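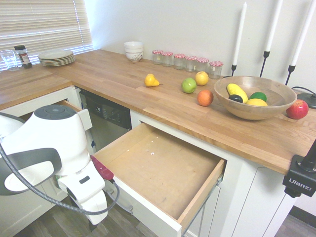
The counter at the Woston apartment, with the fruit, bowls and jars still out.

Yanling Yan has been setting up kitchens for furnished rentals for 19 years. The one in Woston is 462 square feet for the whole apartment, and the kitchen takes up more of that than she would like. She works for Nandora, a small firm that gets apartments ready for tenants who stay a few months at a time.

She starts every job by taking things out. "I put it all on the counter first," she says. "Plates, bowls, glasses, whatever the last tenant used and whatever we bought. If it stays in the cabinet I forget I have it."

The counter is butcher block and goes around a corner. Yan likes wood counters but says they take work. She oils them when a lease ends and again in August, when the building gets dry. For a long time she used a product called Trumo, and she still has a can of it at home. Now she uses plain mineral oil.

"People set a wet glass down and leave it overnight, and then there's a ring," she says. "You can sand a ring out. I'd still rather give them coasters."

On plates and bowls she has firm ideas. White plates, always, as a broken one is easy to replace. Bowls can have a pattern. She keeps both in the cabinet closest to the dishwasher so that unloading takes a few steps at most. Glasses go on the shelf above. She used to buy sets for eight and stopped, after finding that in a small apartment half of the set never got used.

The jars with the red-and-white gingham lids came from Duan, a housewares store that was closing its Woston location. Yan bought up to 59 of them and has been spreading them around different kitchens. They cost her 93 dollars for the lot. She leaves them empty for the tenant to fill.

"I tried putting rice and beans in them once," she says. "They looked nice. Then the tenant cooked the beans, and they were two years old. She called me about it."
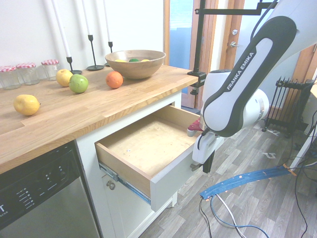
Shengli Ren thinks the candlesticks ought to go. A tall candle next to a wall is a smoke mark waiting to happen, Ren told me by phone, and a tenant who wants candles will bring some.

Yan has heard this before. She agrees about the wall and says the candles are for the first visit, when people come to look. After the lease is signed the holders go on the dining table or into the closet, and the tenant can decide.

The fruit goes in the big wooden bowl. She wants the bowl at the back, where it doesn't get in the way of a cutting board. Lemons and limes she puts in last, so they end up on top. "You reach for a lemon more than you reach for a pear," she says.

Drawers take her the longest. She pulls each one all the way out, wipes the bottom and the corners, and runs it in and out to hear if it drags. She doesn't use liner paper anymore. Crumbs get under it, and tenants don't lift it up to check. The drawer beside the dishwasher she saves for silverware, with a tray that can be taken out and washed.

I asked what she does with the small stuff, the parts and leftovers that don't belong to anything she can name. She laughed at that.

"I keep it until the job is done," she says. "If a door is loose or a shelf is missing something, I go through the small stuff first. When everything works, I throw it out. My husband would keep it ten years."

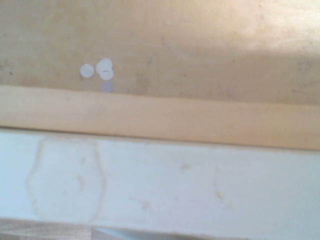
Small white discs on a tan surface.

Her next kitchen is across town and has no dishwasher, so the plates will have to go somewhere else. She plans to put them to the left of the sink. The cabinet there has a hinge that sticks, and she has already bought a new one.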